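Tourism Operations, Unit 4: Seasonality and Accommodation Capacity
Handout for Tuesday, September 10, 2024

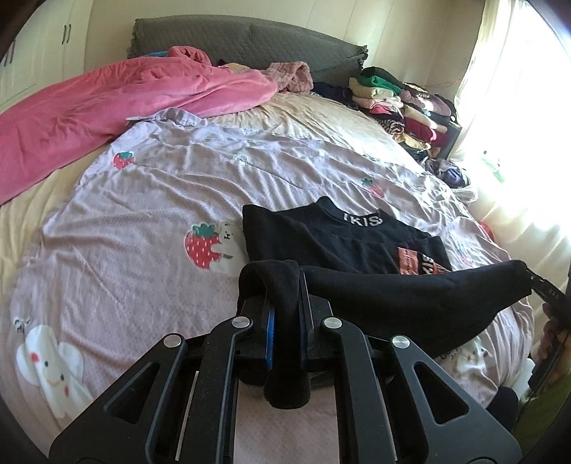

Capacity in a destination is normally stated in bed-nights. One bed-night is one sleeping place available for one night. A double bed counts as two sleeping places, whether one guest or two use it. Cots and fold-out sofas are left out unless the property sells them all year.

Terms used in this unit

Available bed-nights: sleeping places multiplied by nights open in the period.
Sold bed-nights: guests multiplied by nights stayed.
Bed occupancy: sold divided by available, as a percentage.
Room occupancy: rooms sold divided by rooms available. Usually higher than bed occupancy, as single travelers take double rooms.

Do not mix the two rates in one table.

Worked case: Flindau

Flindau is a lake town with one ferry landing and a garden park on the east shore. The guesthouse Pillus has 10 sleeping places and is open 195 nights a year.

Available bed-nights: 10 x 195 = 1,950
Available in June (30 nights, open throughout): 10 x 30 = 300

If Pillus sells 240 bed-nights in June, bed occupancy for the month is 80 percent. The same 240 against the full season is 12.3 percent of capacity. State the period every time a rate is quoted.

Length of stay

Average stay is sold bed-nights divided by arrivals. With 240 bed-nights and 120 arrivals, the average stay is 2 nights. An increase to 4 nights with arrivals unchanged would need 480 bed-nights, above the June limit of 300. Arrivals would have to fall to 75 or fewer.

Day visitors do not appear in any of these figures. In Flindau they arrive by the morning ferry and leave before evening, so the park gate count and the guesthouse register measure different groups. Adding them together gives double counts for overnight guests who also visit the park.

For next class

Read the Nomora section of the course packet and work out available bed-nights by month. Nomora closes in winter; use the opening dates in the table. The Intarasuk data will be needed for Unit 5, so keep that sheet.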